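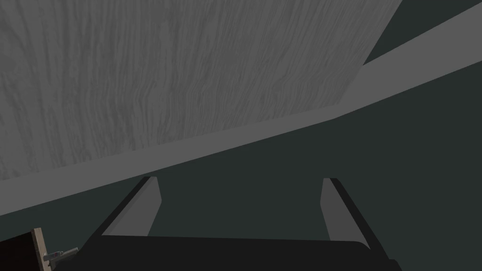
Tiburcio Bañuelos perguntou, por mensagem, se um dublador pode melhorar uma atuação ou se o máximo que ele consegue é não estragar a que já existe. Adorei a pergunta e ela vai guiar a aula inteira!

Interpretação para Cinema e Televisão
Unidade 4: a voz na dublagem
Notas de aula, versão de 27 de junho de 2019

1. De onde partimos

Na unidade anterior trabalhamos o corpo em quadro: olhar, pausa, economia de gesto. Agora tiramos o corpo. Quem dubla recebe uma atuação pronta, com ritmo, respiração e intenção já decididos por outra pessoa, e precisa refazer tudo só com a voz, de pé, diante de um microfone e de uma estante com o texto. É uma das coisas mais difíceis (e mais divertidas) que um ator pode fazer, e me entristece um pouco que tantos cursos a deixem para uma tarde solta no fim do semestre.

Voltando à pergunta: minha resposta é que pode, sim, melhorar. Vamos ver dois trechos em que isso acontece e um em que acontece o contrário.

2. Vocabulário

Anel (ou loop): trecho curto em que a cena é dividida para gravação. Na tradição brasileira costuma ter 20 segundos. O longa Stesbridge, que usamos como caso, tem uma divisão bem mais miúda do que o normal, por causa dos diálogos sobrepostos.

Sincronismo labial: coincidência entre a fala e o movimento da boca. As consoantes que fecham os lábios (p, b, m) são as que mais denunciam o erro. Num plano fechado, um "m" fora do lugar salta aos olhos de qualquer espectador.

Isocronia: a fala dublada começa e termina junto com a original. Em plano aberto, muitas vezes isso basta.

Reações: suspiros, risos, engasgos, esforço físico. Costumam aparecer no texto apenas como (reag.), e o ator tem de descobrir na tela o que fazer com aquilo.

Vozerio: as vozes de fundo, gravadas em grupo. Ouçam com atenção o mercado em Stesbridge, é uma aula à parte!

3. O caso Stesbridge

A versão brasileira foi gravada no estúdio Wernent, em fevereiro. Ao todo, 1253 anéis. O protagonista fala pouco na primeira metade e quase sem parar na segunda, o que obriga o dublador a guardar alguma coisa: se a voz já entra cheia, não sobra para onde ir.

Trecho A, a conversa no trem. O ator original fala baixo, quase sem articular, e metade da força vem de um meio sorriso que a câmera pega de perfil. Em português, o dublador põe um fiapo de ar antes de "eu volto". No original esse ar não existe. Funciona lindamente, a frase ganha uma dúvida que o rosto já sugeria. Peço que escutem primeiro sem imagem e depois com ela, nesta ordem.

Trecho B, a briga na cozinha. Três personagens falando uns por cima dos outros, cada voz gravada em separado. O mérito é em grande parte da direção: alguém precisou segurar na memória a energia de cada take para que os três parecessem estar no mesmo cômodo. Reparem como o volume da irmã cai meio tom abaixo do esperado na última réplica.

Trecho C, o telefonema. Esse eu acho que perde. A tradução escolheu "não se preocupe comigo" para caber na boca, e o dublador precisou correr. A pausa original, que era a cena toda, sumiu. Alguns colegas de vocês do semestre passado discordaram com bons argumentos, e quero ouvir os desta turma.

4. Tradução e atuação

O texto que chega à estante já passou por muitas escolhas. O português costuma pedir mais sílabas que o inglês, e quem adapta corta pronomes, troca a ordem, procura uma palavra com "b" para casar com uma boca que fecha. Um bom adaptador lê em voz alta enquanto escreve. E um bom ator sabe propor: "posso dizer 'tá' no lugar de 'está bem'?" é uma pergunta legítima no estúdio, desde que venha depois de tentar o que está escrito.

5. Exercício para casa

Em duplas. Escolham uma cena de diálogo com cerca de 700 palavras no original, de preferência com pelo menos um plano fechado e uma reação sem texto. Dividam em anéis, adaptem e gravem. Pode ser no celular, pode ter barulho de rua, não avalio qualidade de som.

Entreguem também meia página sobre um único momento em que a voz precisou se afastar da atuação original. Escolham um só, e vão fundo nele! Prefiro uma vírgula bem discutida a um panorama da cena.

Quem já usa o Reler para marcar texto pode entregar o arquivo com as marcas. Os demais marcam à mão: barra para pausa curta, duas barras para pausa longa, sublinhado nas labiais.

6. Para a próxima aula

Rever o trecho C e trazer por escrito uma alternativa à frase do telefonema, cronometrada. Vamos testar todas no microfone, uma por uma. Tragam água e evitem roupa que faça ruído.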